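3.2 Substrate Choice and Legibility of Wedding Signs

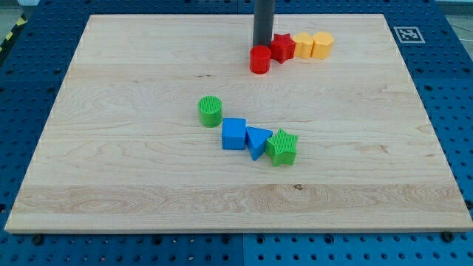
Figure 4. Light-colored wooden board with visible grain, on a perforated metal surface.

Sign material was recorded for each of the 2441 reception listings in the Dredovura set. Wood was the most common substrate, followed by acrylic and card. Listings that named no material were coded as unknown and left out of the comparisons below.

Legibility was tested with 40 adult readers, none of whom worked in the wedding trade. Each reader viewed welcome signs and seating charts at three distances under dimmed indoor light. Lettering was set in either a script face (Rokine) or an upright serif (Aryee), at equal x-height. Reading errors were scored by the procedure of Sundaram and Poduval, with one change: misread surnames were counted once per sign, whatever the number of wrong letters.

Script lettering produced more errors than serif at the two longer distances. The gap was largest for seating charts, where more than 200 names could appear on one sign. Substrate had a smaller effect. Errors on clear acrylic rose when guests or table lamps stood behind the sign, and 23 readers asked to move closer before answering. Results for wood and card did not differ at any distance. Interaction terms are given in Table 5.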